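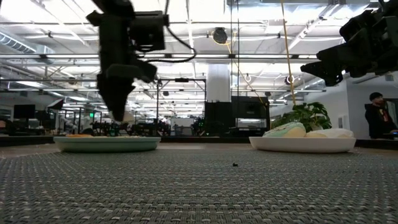 灰色编织垫,绿盘和白盘,后面那盆绿植也跟着入镜了

嗨,欢迎来到Clurkell!我是这家小店现在写字最多的人,所以“关于我们”这一页也就落到我头上了。店名念起来有点拗口,很多客人干脆叫我们“卖盘子的那家”,我们听见了也答应。

先说我们是做什么的吧。我们卖桌上的东西:浅盘、深盘、小碟子、桌垫,偶尔也有几只杯子。不卖锅,不卖刀,也不卖吃的(盘子里摆的东西总有人来问价钱,对不起,真的不卖!)。

店是2个人开起来的,我和Daithí Ó Dubhghaill。他的名字我练了一个月才写对,念嘛,到现在还是他纠正我。他从前给餐馆配餐具,一整套一整套地配,全是白的。我那时候在做布料,满屋子线头。我们合租过一间工作室,中午常常凑在一张桌上吃饭,他带盘子,我带垫子,吃着吃着就开始争:盘子到底该多浅?垫子该多粗?争到后来,干脆自己开店。

关于浅盘,我得多说几句。我们最早卖的就是浅盘,边沿矮矮的,有一点点往外斜。我喜欢矮边,坐下来平着看过去,盘里的点心会从边上冒出个头来,鼓鼓的那种尤其可爱。Daithí更喜欢高一点的边,说汤汁不会跑。所以店里两种都有,谁也没说服谁。

颜色嘛,绿的和白的一直都在。绿的那款是灰一点、闷一点的绿,第一批样品太亮了,像塑料玩具,退回去重调,来来回回折腾到十月才定下来。白的倒是一次就成了,Daithí很得意,这事他到现在还会提。我自己在家是混着用的,绿的一只,白的一只,中间空出一大块桌面,看着舒服,手也有地方放。

再来说桌垫。灰色这块是大家问得最多的!深灰的线里夹着浅灰和米白的点子,纹路粗粗的,有点像编篮子。有人担心太暗,其实铺在棕色的木桌上刚好,垫子后面露出一条木头的颜色,就不闷了。缺点我也老实讲:深色的垫子藏不住碎屑,掉一粒不管什么色的渣在上头,我都会忍不住伸手去捡。店里的样品垫每天早上要抖一次,轮到谁谁抖,抖之前请先把窗户打开(上次我忘了)。

垫子的线是从Arkby来的,一家做了很多年的小纺线厂。盘子由Shaikh那边的窑烧,他们家的师傅脾气急、手很稳,电话里永远在喊“好了没有”。我们第一次下单只敢要60只,心里还直打鼓,怕堆在家里卖不掉。现在一批是1000只,纸箱一直垒到楼梯口,送快递的小哥每次侧着身子进来。

店面不大,在Siltel那栋老楼的底层,门牌242号,推门要用点力气。进门左手边是一面墙的架子,右手边是长桌,我们换着摆。摆桌这件事没什么规矩,我一般先铺垫子,再放盘子,最后看看后面是不是太空,太空就搬一盆叶子多的绿植过来。Daithí嫌我的植物抢戏,我嫌他的桌子像会议室。客人进来可以随便动,拿起来掂一掂,放到垫子上看看颜色搭不搭,都行的,摆乱了我们再摆回去就好。

常有人问能不能单买一只。能!一只也卖,一块垫子也卖。我最烦买餐具非得凑六件一套,家里就两口人,剩下四只在柜子里吃灰。打碎了想补一只同款的,也可以来问,绿的偶尔会有一点点色差,介意的话最好带着旧的那只过来,我们在窗边比着挑。

瑕疵品我们另外放,在最底下那层架子上,贴了小纸条写明哪里有问题,比如釉面有个小针眼,或者边沿不太圆。价钱便宜不少,自己在家吃吃饼干、放放钥匙都挺好。我家里用的几乎全是从这层拿的,Daithí说我是全店最大的客户。

网上下单的话,我们自己包。盘子和盘子之间垫厚纸,外面再裹一层,箱子里塞紧了摇一摇,没有声音才封口。万一路上还是碎了,拍张照发过来,补寄一只,碎片不用寄回。

最后啰嗦两句实用的:垫子用冷水手洗,平着晾,别拧;盘子随便洗,就是别拿钢丝球去刷那款绿的,会花。还有别的想问,直接在留言框里写给我们,多半是我回。要是回得特别短,只有“可以”两个字,那就是Daithí在值班。

这一页最近一次改动:2023年4月19日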